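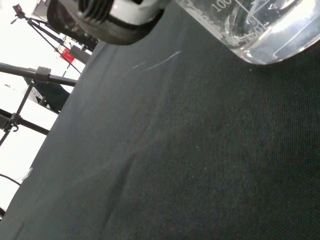 Anikó Kozma has a standard answer for people who ask when a machine will be able to do the dishes. She asks them which part. Clearing the table, scraping, sorting, loading, running the cycle, unloading and putting away are separate problems, she says, and only the cycle has been solved, by a box with a pump in it.

Kozma runs manipulation testing at Pelldale, where the current work is lifting, carrying and pouring with small glassware. She came to it from packaging lines, and her view of household robots is colored by that background. On a packaging line, the part arrives in the same orientation every time. In a kitchen, it arrives however the last person left it.

"People compare a home robot to a person doing chores," she says. "I compare it to a fixture. A fixture holds tolerance because somebody spent a month removing every source of variation. Take that month away and see what's left."

What is left, in her account, is a list of short tasks that work under stated conditions. Picking up a rigid, opaque object from a clear surface is one. Folding a hand towel is another, if the towel starts flat. Wiping a counter is acceptable on area covered and poor on pressure. Anything transparent drops a grade.

Glass is difficult for two reasons that tend to get confused. The first is sensing. A depth camera that works by projecting a pattern gets little of it back from a clear wall, and what it does get may belong to the surface behind. The second is contact. A gripper closing on a thin wall has to stop between slipping and breaking, and on a smooth cylinder that interval is narrow.

"If you miss a plastic cup by two millimeters, you push it a bit and you still get it," Kozma says. "With glass you may tip it, and then the next step is a person with a broom."

She prefers to work with a dark cloth under the glass. The rim and the base show up against black, and the software has an edge to fit. She is frank that this is a concession. Few kitchen counters are matte black, and a test on cloth says little about granite or a stainless drainboard with water standing on it. 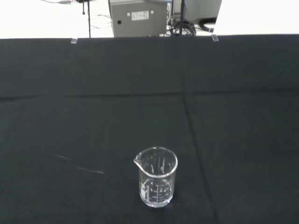 PELLDALE, March 1, 2025

The most recent internal summary covers 684 attempts at a single sequence: find the beaker, close on it, lift, move, set down. Of these, 137 needed a person to step in. Kozma does not consider the figure good or bad without the breakdown. In 49 of the interventions the gripper closed in the wrong place. In another 31 the grasp was sound and the set-down was not, usually from releasing too high. The rest were spread across planning timeouts, stops triggered by the operator and cases the log could not assign.

"Set-down is underrated," she says. "Every demonstration you see ends when the thing is in the air. In a house, the thing has to end up on a shelf next to other things."

The obvious question is whether one intervention in five would be tolerable in a home. Kozma says no, and adds that one in fifty would also be a nuisance. A dishwasher load has more items in it than most people assume, and the errors are per item. A machine that succeeds on 98 percent of items will still call for help on most full loads.

She is more positive about shop floors. A small manufacturer can fix the lighting, limit the number of containers and mark where they go. Vindton, a contract filler she has advised, wanted an arm to decant samples for inspection. It agreed to use one vessel size, and most of the hard cases disappeared. The arm is slower than the technician it assists, and nobody at the plant objects, as it works while the technician does something else.

Speed comes up often. Kozma declines to quote cycle times in interviews on the grounds that they are easily improved by choosing where to start the clock. Her test sheets start it when the operator gives the instruction and stop it when the gripper is clear of the object.

Pouring is scored separately. The amount of liquid changes the weight, the center of mass and the appearance of the vessel, and a spout has to be turned the right way before any of that matters. A person rotates a jug in the hand without thinking about it. A two-finger gripper generally has to put it down and pick it up again, or move the whole wrist. 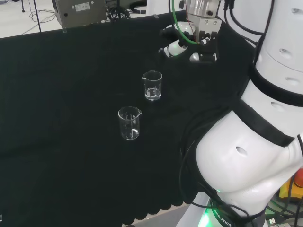

Torkell takes a harder line, and said in reply to a draft of these remarks that grading the steps one at a time flatters the machine. A chore is finished or it is not, the objection runs, and a householder will not pay for four-fifths of a poured glass of water. Torkell would publish only completed chores per day with no one standing by.

Kozma accepts the measure and disputes the timing. "That's the right number for a product," she says. "It's a useless number for finding a fault. If I write down zero for every day until November, I've learned nothing about which joint or which model to change."

Both agree on supervision. A robot that needs someone within reach of the stop button has moved the labor, and any claim about hours saved should count that person. Kozma's sheets have a column for it. She says it is the column visitors skip.

Asked what she would let a machine do unattended in her own kitchen today, she allows floor cleaning, which she already has, and possibly moving dry plastic containers from a rack to a counter. She would not include knives, hot pans or stemware. Laundry she would split: carrying it, yes, in a basket with proper handles; folding it, only if she were paid to watch.

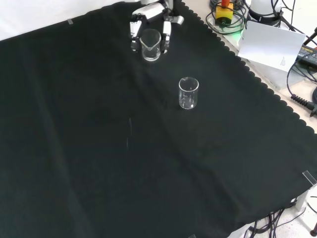

One beaker in the gripper, a second standing on the cloth.

Her forecast is correspondingly limited. She expects fixed arms doing two or three container tasks in small workshops to become ordinary purchases, sold with a list of permitted objects. She expects homes to follow later, and to start with the same kind of list. Buyers should ask to see it, she says, and should ask what happens when an object that is not on it turns up in the sink.

The next series at Pelldale repeats the same sequence with the cloth removed.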